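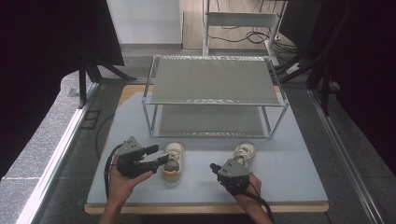 Families wanted for a walking-to-school study, Savby and Ferholm, starting December. We need 12 households with a child in primary school, living up to 70 minutes on foot from the gates (yes really, one family last year did 73). You keep a short diary for 6 weeks -- who walked, what route, what the weather did. Small white sneakers with laces are fine, so are wellies, no special kit needed.

Vouchers paid at the end. No blood tests, no apps, nothing like that. Siblings welcome but pls fill in a seperate form for each.

Forms from the Mutar desk, Ferholm library, before 5pm.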